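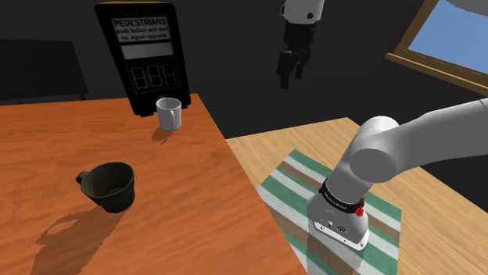 Gevent is done with paper cups, and I have feelings about it

If you stopped by Gevent on Rainer Street this week for a coffee to go, you already know. The paper cups are gone. The lids are gone too, and so are the little cardboard sleeves I used to write grocery lists on. From now on you either sit down and drink out of a mug, bring your own travel cup, or leave a $9 deposit and walk out with one of theirs.

I got there a little after 7 in the morning, half asleep, with no cup and no cash, so I sat down. I haven't sat down in there in years! I'd forgotten they have a radio.

Ewan Brunton, who has owned the place long enough to have served me cocoa in middle school, told me he's been meaning to do this ever since the last price hike from Greteck, the company that hauls trash for most of downtown Plellstead. Greteck moved the Rainer Street shops to a pay-by-the-bin plan last winter, and Ewan says cups were filling his bins faster than food was.

"I was buying them, handing them out, and then paying to have them taken away," he said. "My sister does the books and she had been on me about it for months."

His bill for cups, lids, and sleeves came to $398 a month. I asked him to repeat that, and he went in the back and got the invoice to show me. I guess I'd never thought of the cup as something that cost anybody money. (The coffee itself is staying the same price, by the way. I checked. The small is still the small.)

The mugs are a complete jumble, which I love. Ewan put a box by the door in February with a sign asking people to bring in whatever was crowding their cupboards, and people really went for it. There are bank mugs, mugs from high school reunions, one with somebody's beagle on it, a few heavy handmade ones that I suspect came out of the evening pottery class at the rec center. You don't get to pick. Well, you can ask, and the guy ahead of me did ask, and he got the beagle.
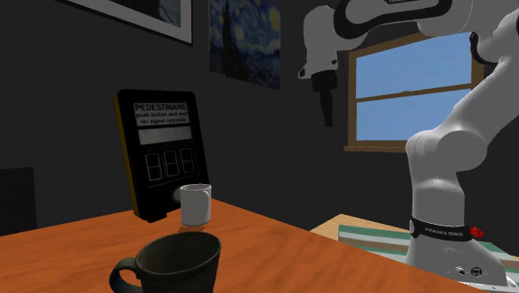 One dark mug, one white. Plain ones are as welcome as fancy ones at a mug drive.

So how does the deposit thing work? You pay your $9, you get a lidded cup, and when you bring it back you get all $9 back, even if it's been a month and the cup has been living under your car seat. They'll wash it. If you'd rather swap the dirty one for a clean one and keep going, that's free, and you can do that as many times as you want. The cups are marked on the bottom so the staff can tell which ones are theirs. If you lose yours, you've bought a cup.

Bring-your-own people get 20 cents off, same as before. I had no idea that was a thing before. Apparently I've been leaving 20 cents on the counter every morning for as long as I've had a job, and I own at least two travel cups.

Not everybody's thrilled. The woman next to me at the window catches the early bus, route 53, and she said she has maybe four minutes between getting off one bus and getting on the other, and she isn't going to spend them filling out anything or digging for a deposit. I think that's fair. She did end up leaving with one of the lidded cups, but she told Ewan she wasn't happy, and he said okay, and gave her a muffin. There was also some grumbling about germs from a table in back, and Ewan walked over and explained the dishwasher to them in more detail than they probably wanted. It's new, it's loud, and it runs pretty much all the time now. You can hear it over the radio.

My own complaint is smaller. I like to walk with my coffee. I take it down Rainer, past the hardware store and over the footbridge, and I finish it right around the time I get to my desk, and then the cup goes in the trash and I don't think about it again. With the lidded cup I've got to carry it around all day, rinse it in the office sink, and remember to take it home. I left it at work the first night. I left it at work the second night as well. On the third morning I walked in empty-handed and had to sit down again, and I got talking to a retired mail carrier about tomatoes and was late.

The other coffee places in town are watching. I called the bakery on Mill Street and they said they'd thought about it but they don't have room for a dishwasher, and the counter at the train station told me cup decisions get made somewhere else, by somebody whose number they couldn't give me. The diner pointed out that they've been using mugs this whole time and would like some credit for it. Noted! The diner has always used mugs.

Greteck didn't have a lot to say when I called. The person who picked up told me the bin plan is what it is, and that any shop putting out less trash will see a lower bill, and then she asked me where Gevent was and whether the coffee was any good. I said yes.

A couple of practical things. The mug box is still by the door, but Ewan asks that you please not bring any more travel cups without lids, or anything with a chip in the rim, and no glass. Kids' cups would be great, they hardly have any. Big mugs are good too, as long as they fit under the spout, and he keeps one behind the register so you can check yours against it. Anything they can't use goes over to the thrift store at the end of the block.

Iced drinks are the one part that hasn't been settled. For now they're coming in canning jars, for here only, and Ewan says he'll work out the to-go side before it gets warm. He's open to ideas. I suggested just not selling iced coffee and he gave me a look.

Gevent opens at 6:30 in the morning and closes at 4. If you have one of my travel cups, the blue one with the dent, I think I left it on the bench by the footbridge and I'd like it back. You can drop it at the register with my name on it.

We use cookies to remember your settings and to see which stories get read. By continuing to use this site you agree to our cookie policy. Accept Manage preferences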